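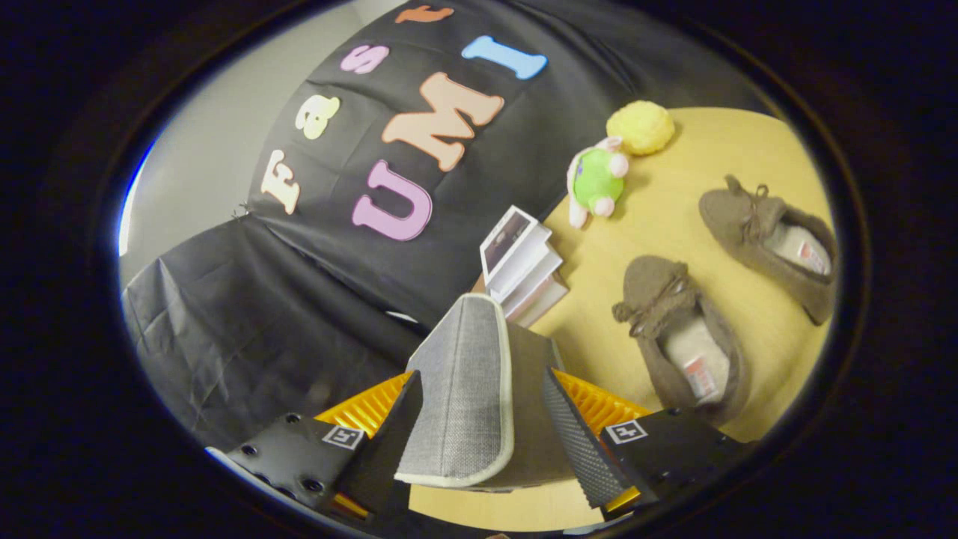 1/ A thread on the lake bell of Woson
Most drowned-village stories have a bell in them. The one from Woson has a bell and no village, so I've spent part of the winter reading up on it.

2/ The basic version: a bell lies at the bottom of Lake Woson and rings before a death in the valley. Only people born on the east shore can hear it. If you answer it out loud, the death is yours.

3/ The oldest written copy I've found is in a parish notebook from Arness, down at the south end. It gives the story four lines, between a hay price and a note about a broken gate. The bell rings in November and at no other time.

4/ Later tellings drop the month. By the time it gets into printed collections the bell can ring whenever the plot needs it.

5/ Who put it there depends on which side of the lake you ask. East shore: a founder dumped it after the church refused to pay. West shore: it fell off a boat because the east shore people tied it down badly.

6/ There is a third version from Gavau, up in the hills, and it's the odd one. No bell at all. A gray cow stands on the lake bottom and the sound is the iron around her neck. Same rule about not answering.

7/ I think the cow is older. Water cattle turn up in a lot of places that kept herds by lakes, and Gavau had no church of its own, so a church bell wouldn't mean much up there. Can't prove it.

8/ The cow also explains a detail that makes no sense in the bell version. People in Arness used to leave a handful of salt on the landing stage. You don't put out salt for a bell.
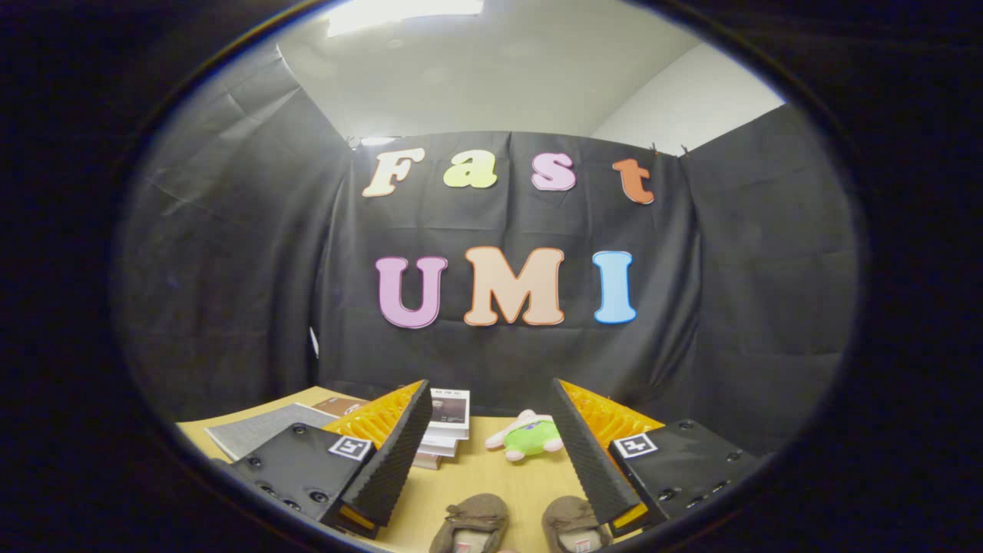
Fast UMI, foam-like letters on dark cloth

9/ Someone asked about depth. The lake is 173 feet at the deepest point. The story says the bell lies deeper than 2,000 feet, or "seven ropes down," depending on the teller. Nobody was measuring.

10/ On the age of it: the postcard rack at the landing says the legend is 500 years old. The Arness notebook is nearly 200. I don't know of anything that fills the gap between those two numbers.

11/ The answering rule is the part that travels. You get it with voices at the window, with owls, with your own name called in the woods. In Gavau it's stricter – you also can't answer the next real person who speaks to you, until you've touched iron.

12/ My grandmother had a bit of this. If she thought she heard her name and the house was empty, she went and put her hand on the stove door. She never said why and I never connected it to the lake until this year.

13/ For reading, the Alcaraz reprint of the valley tales has the bell and the founder but leaves out the cow. The notes at the back are better than the stories. Check the library before you buy it.

14/ Still looking for any west shore version written down before the road went in. If your family has one, even two lines of it, reply here.

9 May 2023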